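4.2 Changes to the attendants' work

Before the trial, room attendants at the Ollstead residence carried every item between rooms by hand. Over 38 shifts we logged 2518 handling tasks, of which the robot took on those involving small, light loads. Attendants kept bed-making, laundry sorting and all contact with residents.

Seven of the attendants were interviewed by Jucélia Holanda in August. Most reported less bending but more waiting, as they now set out items in advance and stayed within reach of the stop control. Two described the new role as "minding".

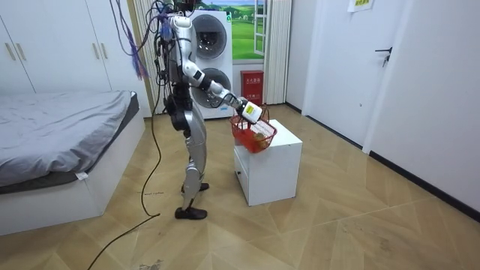
Figure 3. Basket handling at a bedside cabinet.

Waiting was longest at the points of pick-up and placement, where attendants were unwilling to turn to other tasks. Floor space also mattered. The black cable running from the robot's back across the herringbone floor (Figure 3) takes up part of the area on the bed side of the room, and attendants planned their own routes accordingly.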